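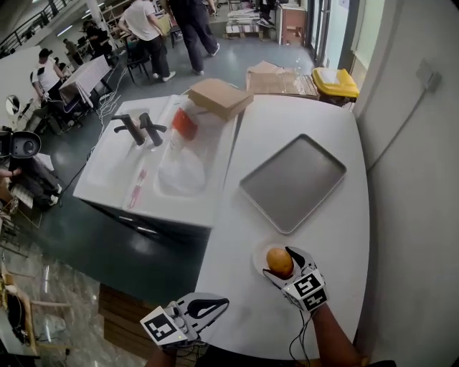 Report on the Members' Visit to the Zunddale Produce Handling and Storage Open Day

Purpose of the visit

Members of the Stitwood Growers' Association attended the open day at the Zunddale packing and storage centre on 22 March 2018. The visit was arranged at the request of members who grow on small holdings and who have asked for guidance on keeping fruit and root crops in good order between harvest and sale. The party of 15 was led by Tracey Garside, with Bheki Pillay recording the discussion. This report is provided for members who were unable to attend.

Arrival and introduction

The party was received at the front office by Yolandi Maluleke, site manager, who outlined the history of the centre. The original shed was built for potatoes and the citrus line was added later, after several orchards in the district came into bearing. The two crops are kept in separate wings, with separate loading docks. Visitors were asked to sign the register, wear closed shoes and stay inside the yellow lines while forklifts were operating.

The potato wing

The first part of the tour covered the bulk store. Potatoes arrive in wooden bins, each holding up to 500 kilograms, and are left to cure before the temperature is brought down. Sizwe Xaba, who supervises the store, explained that most losses on small holdings begin with rough handling at lifting. Skins that have not set will scuff, and a scuffed tuber loses weight quickly. He advised members to leave the crop in the ground for a fortnight after the tops have died back, where weather permits, and to avoid lifting in the heat of the afternoon.

Light was the second matter raised. The store is kept dark except when staff are working in it, and the doors are fitted with heavy curtains. Members who sell from a farm stall were encouraged to put out small quantities and to replace them often, so that the display does not turn green.

Several members asked about washing. The centre washes only to order. Unwashed potatoes keep longer and mark less in transit, although some shops will not take them. Mr Xaba suggested dry brushing as a compromise for local sale.

The citrus wing

After morning tea the party moved to the citrus line, where fruit is rinsed, dried, sorted by size and packed by hand. The line was running a short demonstration for the open day. Tshepo Mabaso, who is responsible for grading, spoke about the difference between blemishes that affect keeping and those that affect appearance only. Wind rub and light scarring are of little consequence to the eating quality of an orange. A break in the peel near the stem is a different matter, and such fruit is sent for juice.

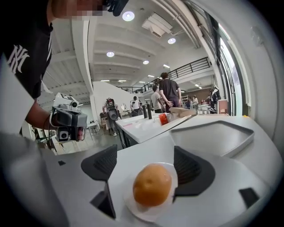 An orange on a small white plate.

Mr Mabaso recommended that fruit be clipped and not pulled, and that picking bags be emptied gently. He also noted that oranges picked with dew on them are more likely to show spotting of the rind some days later. Members with only a few trees may find it best to pick over a longer season, as the fruit will generally hold on the tree better than in a warm shed.

Storage trial

The centre is conducting a trial of ventilated cartons supplied by Conodico against the solid-sided carton now in use. Results are expected in August. Ms Maluleke has undertaken to send a copy to the Association.

Matters for members

Members wishing to use the Zunddale cool room for small consignments should apply in writing to the site office. Space is limited during the main citrus harvest, and bookings are taken in order of receipt. Bins must be clean and labelled with the grower's name, the crop and the date of harvest.

The Association thanks Ms Maluleke and her staff for their time and for the lunch provided. Notes taken by Mr Pillay during the question period may be requested from the Secretary.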